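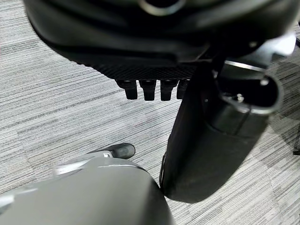 Black casing over striped carpet, Drurnik office.

Progress report to the Mösli Rural Access Fund
Project: Clivus fixed wireless, stage two
Reporting period: to the end of February

Where we are

The Clivus network now has 88 homes and farms connected, against a target for this stage that we set when we were younger and had not yet applied for a pole permit. The main mast at Drurnik is live and carrying customer traffic. The relay on the north ridge passed its load test and then spent most of the month waiting for a power hookup. The utility says it is in the queue. We have stopped asking where.

Spectrum

Our local license for the shared mid-band block came through in the second week of February. The regulator granted us two of the three channels we requested. The third overlaps with a quarry that uses it to talk to its trucks, and the quarry was there first. Nateck, our equipment supplier, has reworked the channel plan so the east side of the valley runs on the narrower block. Evening speeds there will be lower than we promised in the application – still well above what the old copper lines manage on a good day, but lower, and we would sooner you heard it from us.

Equipment

Nateck delivered the second batch of rooftop receivers complete, but with mounting brackets for a different model. Correct brackets arrived 3 weeks later. The wrong ones are still in our storeroom, and the courier has twice confirmed that they were picked up.

Customers

Demand is not the problem. The waiting list has grown since our last report, mostly on the strength of one snowstorm during which our service stayed up and the cable company's did not. Most support calls concern Wi-Fi inside the house, which we don't run but have become quite good at fixing.

Money

Spending is within budget except for site access, where we are over by $1,000. That is the price of plowing a private road we had been told was public. We ask to move this amount from the training line, which is underspent.

Next period

Power to the ridge relay, installs on the east side, and a decision on whether to appeal for the third channel. The revised channel plan and the install schedule are attached.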